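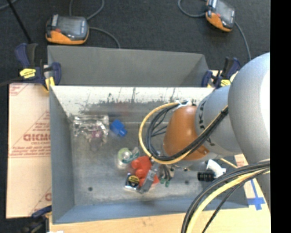
Chapter 4
Sorting Things Out: How We Group and Count

Pull open the messiest drawer in your home. Somewhere in there you will find batteries, a key that fits nothing, three pens and a coin from a country you have never visited. Now try to put all of it into groups. Do you go by size? By what each thing is for? By how often you use it? Each choice gives you a different set of piles, and every one of them can be right!

This chapter is about sets, which are simply collections of things. You have been using them since before you could talk. A toddler who puts all the spoons in one pot is working with sets, and so is a librarian, a baker or a biologist. What we add here is a way of writing those ideas down so that we can ask harder questions about them.

We will start in the town of Stukthorpe, where Judite Frade runs a button shop called Henriques. (The name came with the building.) She once bought a mixed lot of 1,000 buttons and wanted to know two things: how many had four holes, and how many were blue. The first count came to 583. Then she started on the blue ones and ran into trouble, as some of the blue buttons had four holes and had already been counted. Should they go in both piles? Can a button be in two piles at once?

On paper, it can. In the first section you will draw two overlapping circles, one for each kind of button, and see how the part in the middle clears up the muddle. If 39 buttons belong in that middle part, you already know that 544 of the four-hole buttons are some other color. Check it yourself before you read on – it takes one subtraction.

Her brother-in-law, Custódio Sequeira, then asked about the buttons that were neither blue nor four-holed. Those live outside both circles, and they are easy to forget. Plenty of wrong answers on the December review come from leaving them out, so keep an eye on that outer space as you work.

Before you begin

You should be able to add and subtract whole numbers up to 1,000 and read a simple table. Keep a pencil and some scrap paper handy. You will be drawing a lot of circles, and they don't have to be neat.

Words to watch for: set, member, overlap, union, empty set

4.1 What Belongs and What Doesn't

A set needs a clear rule.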